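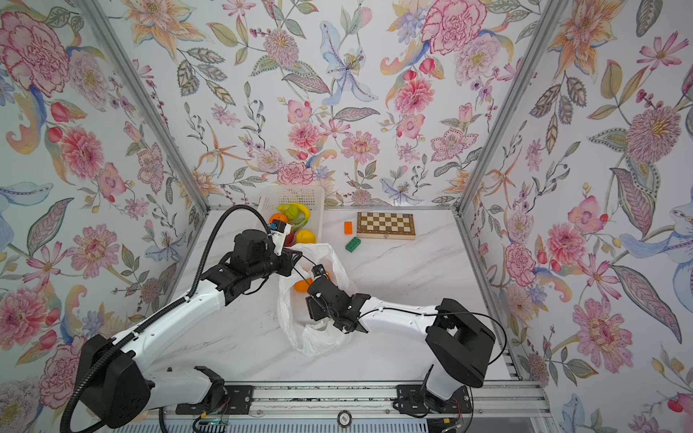
Talha Mughal thinks the new rules ask too much of small workshops, and told me so before I'd even got my notebook open. Two pages on what you must do before two arms may share a table, and he'd have been happy with half a page. I can see his point. I've also now read the thing from end to end (twice, with a pot of tea in between), and I'm rather more taken with it than he is.

So, the news. Iltstead has put out its code of practice for two-armed table-top robots, the small sort that get bolted to a rail at the edge of a bench and set to picking things up and putting them away. It covers the shared workshop and the three firms that rent benches there, and it was pinned up on the door on 2020-03-27. Anyone who has been following the grumbling since November will know it was a long time coming!

The bit everyone wants to talk about is the shared space rule. When both arms can reach the same patch of table, one of them has to be named as the one that gives way. You write it down on the bench card, left or right, and it stays that way for the whole job. If the left gripper is at a basket of fruit and the right one is at the mouth of a carrier bag, somebody must have decided beforehand which of them waits if they both want the same orange. It sounds obvious, I know. But I asked at four benches last week and got two shrugs, one long speech and one 'whichever is quicker'.

Then there's the speed limit. Inside the shared patch, neither arm may go faster than 288 millimetres a second. Outside it, with nothing in the way, you can go up to 320. The first draft had a single limit of 283 for everything, and I'm told that went down very badly indeed with the people from Kpodo, who said their sorting jobs would take until teatime. The split was the compromise. I don't think anyone loves it, but it's easy enough to remember if you stick it on the wall, and the workshop has printed it large for exactly that.

Cables get a whole section to themselves, and I was glad to see it. Any loop of cable that moves with an arm has to be checked by hand through the full swing before the first run of the day. You switch off, you move the arm slowly yourself, and you look for places where the loop pulls tight, rubs or hooks over something. The thick corrugated conduit needs the same check as the thin wires do. There's a line about bare circuit boards too – if they sit on the mounting plate where a hand might brush them, nothing liquid comes near that edge of the table, and that includes your coffee. (I have been guilty of this. I'm reformed.)

The rule I'd have argued for myself, if anyone had asked me, is the one on what goes on the table. You can use ordinary household things for practice – fruit, bags, baskets, toy bricks, a folded chessboard, whatever you like – but they have to be on the job list, and anything not on the list comes off before the arms are switched on. If you want extra bits lying about on purpose, to see whether the arms can work round them, then you say so on the list. Fair enough, I think. Half the rows I've listened to in that building have been over somebody tidying away a thing that was meant to be there.

Thin plastic bags get their own warning. They cling, they crumple up differently every time, and a gripper can close on a fold of film when it was meant to close on what's inside. The code says the first ten runs with any bag must be watched all the way through by a person with a hand near the stop button. Talha reckons three would do. The people who wrote it wanted twenty, so I suppose ten is where everyone got tired.

Side walls are allowed and even encouraged, as long as they're fixed to the posts and can't flap. Nothing is said about what you cover them with, so pattern, paint or plain board is up to you, but you do have to note it on the card if you're keeping camera recordings. Change the covering and you start a new card. I thought that was fussy at first, and then I tried to compare some old notes of mine from before and after we redecorated our corner, and gave up after an hour.

What happens if you break the rules? Not a lot, to begin with. A first slip gets a chat, a second gets the bench switched off for the rest of the day, and after that you have to go through the card with someone from another bench before you can start again. I like that last part very much. It's always easier to spot the daft thing in somebody else's set-up.

Standstead has said it will use the same text in its own workshop, with one change: both arms must stop, not just one, if either gripper drops something. Skulonness is still thinking. I rang to ask how long the thinking might take and was told 'a while', which I've written down for what it's worth.

Talha, by the way, has already filled in his card. Right arm gives way, bag and fruit on the list, speeds written in the box in very small, very cross handwriting. He has also sent in a page of changes he'd like to see, mostly to do with the ten runs and the daily cable check, and he says he'll keep sending them.

If you use a bench at Iltstead, blank cards are in the tray by the door and the full text is on the board next to it. Comments go in the box underneath. Please write clearly, and put your bench number on – the last lot had several good ideas in it with no way of telling who to go back to.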